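Hikside Hand Kit – README

Last touched Tuesday, August 6, 2019

Hi! If you landed in this folder you probably just bought the Hikside hand kit, or you're thinking about it, or Masanobu sent you the link. I'm the one who writes the docs and answers most of the mail, so this file is me talking. It gets longer every time someone asks me something twice.

If you only have a minute, read "What you get", then "First session", and skip the rest until something annoys you.

What it is

A gripper you hold in your hand, with a camera looking down past the two fingers at whatever you're working on. You pick things up, move them, put them down, and the kit saves the video and the finger opening together. People use the recordings to train arms, or to check a grasp idea before they spend a week putting it on an arm. You don't need an arm to use it. I don't have one at home and I use mine all the time.

Masanobu Amano did the mechanical design and I did the recorder (with a lot of help from Darragh Lenihan, who rewrote the timing code after I'd given up on it). We sell the kit through Lusside, who also handle returns. Please don't mail broken parts to me. I'll only have to mail them to Lusside.

What you get

One hand unit with the fingers already fitted
One spare pair of fingers
Trigger handle and cable
A bag of screws, with more of the short ones than you need because they roll away
A hex key that fits everything except the camera clamp (sorry, use your own small Phillips for that one)
The recorder software, called Arirport, on the download page
57 sample clips, so you have something to open before you record your own

The older boxes had a printed quick start card. It was wrong about the trigger cable, so if you have one, throw it out and use this file.

What you don't get

A computer, a table, or anything to pick up. I buy most of my practice stuff at Meijer because it's close and open late. Sponges, plastic cups, a bag of clothespins, whatever is on the end of the aisle. Cheap and light is good to begin with. Skip anything with liquid in it until you trust your own hands, and skip glass for longer than that.

Installing Arirport

Unzip it somewhere you can write to. On Windows, don't put it in Program Files, it can't save its settings there and it won't tell you why. (This is on my list. It has been on my list.)

Plug in the hand unit before you start the program. If you do it the other way around you'll get a gray window and a message saying "no source". Close it, plug in, open it again.

The first start takes a while. After that it's quick.

Linux people: there's a small script in the tools folder called allow_device.sh. Run it once, unplug, plug back in. Mac people: it works for Darragh and it works for me, but we've only tried it on our own two laptops, so let me know how it goes.

Squaring up the fingers

Do this before the first recording and again any time you swap fingers.

Open the trigger all the way and then squeeze slowly until the tips touch. They should meet flat. If one gets there with its corner first, loosen the screw on the side of that finger a quarter turn, squeeze the tips together, and tighten it again while you're still squeezing. It helps to have somebody else hold the key, but I do it alone with my elbow on the table, so it can be done.

Now press Zero in Arirport with the fingers closed, open them fully, and press Full. The number in the corner should sweep smoothly between the two when you work the trigger. If it jumps, your cable isn't seated. It clicks twice when it goes in. The first click fools everybody, me included.

First session

Pick one object and one move. I mean it! Everybody wants to start by clearing a whole table, and then they have one long messy clip that's no use for anything. Move a sponge from left to right. Do that 10 times. Watch all of them back. You'll spot your own bad habits right away, and most of them are easy to fix (mine was dipping my wrist at the end of every single move, and I had no idea).

After that do a longer run. I like 400 clips of a simple task before I try training anything on it. You may get by with fewer, and I'd love to hear about it if you do.

Some small things that help:

Start every clip with the hand still and the fingers open. Hold it a beat before you go.

Come in lower and slower than feels natural. What's comfortable for your arm looks frantic on the recording.

Let go, then back away, as two separate motions. If you do both at once the object tends to come along with you.

Take breaks. The unit isn't heavy but your thumb will have opinions the next morning.

Your table matters

I went back and forth on this for months. A busy tablecloth is closer to real life and a plain surface is easier to learn from. For a first project I'd go plain. White and matte is my favorite, because the green fingers stand out so clearly against it and you can check the opening by eye while you're reviewing. Shiny white is bad news, you get a lamp glaring back at you in every clip.

Keep your light soft. A single bright bulb gives you hard shadows that swing around as the hand moves. I point a floor lamp at the ceiling and leave it at that – not fancy, works fine. You'll still get some shadow on the table under the hand and that's normal. Don't chase it.

Wipe the table now and then too. I'm not fussy about a speck or two, but crumbs end up under the fingers.

Checking your view

Before a long run I look at the live picture with the fingers open and go through the same short list each time:

1. Both fingertips are in view, coming in from the lower part of the picture, and you can see clear table in the gap. One finger may show a little less of itself than the other. I leave that alone as long as I can see the tip.

2. The light is even. A soft gray band across the table between the fingers is fine. A sharp black one means the lamp is too low or too close.

3. Whatever you're about to reach for can sit out at the top of the view, or just poke into it. You want to see it arrive as you move in, so don't start right on top of it.
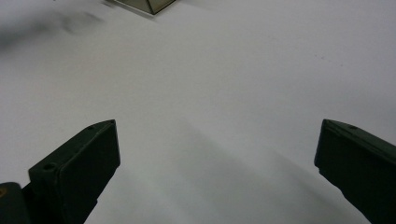

4. The focus is on the table and the tips. Turn the lens ring by hand, a tiny bit at a time, then put a dab of tape on it so it stays.

5. The disk has room. Arirport warns you when you're low, but it warns you in small print at the bottom and I've missed it more than once.

Files and folders

Each clip gets its own folder, named by number. Inside there's the video, a plain text file with the finger opening for every video frame, and a notes file that starts out empty. Please use the notes file. Write "dropped it" or "phone rang" while you still remember. Future you will be very grateful, and so will I if you ever send me clips to look at.

Deleting a clip doesn't renumber the others. People asked for that and then other people asked for the opposite, so I left it.

Things that bug me about it

The trigger is a bit stiff for small hands. Masanobu has a softer spring in testing and I've been using it all week – much nicer. It should go out with the September boxes, and if you already own a kit, Lusside will send you one for the cost of postage.

There's no sound. Some folks want it for pouring or snapping parts together. We may add it, no promises.

The fingers are great on boxes and blocks and only so-so on thin flat stuff like cards. If cards are your whole project, write to me before you buy and we'll talk about whether it makes sense. I'd sooner lose the sale than get the sad email.

Swapping cables with other brands sort of works and then one day doesn't. Use ours.

Using the sample clips

Do whatever you like with them, including in things you sell. If you post results somewhere I'd enjoy a mention and a link, but I won't come after you. Your own recordings are yours. Arirport doesn't send anything anywhere.

Getting help

Check the known issues file first, it's short. If that doesn't do it, use the support form on the Lusside site and pick "Hikside" in the menu so it reaches me. Send one clip that shows the problem and the log from the same day. Timing questions I pass on to Darragh, so those take a little longer, and he'll ask for your log even if you already sent it to me.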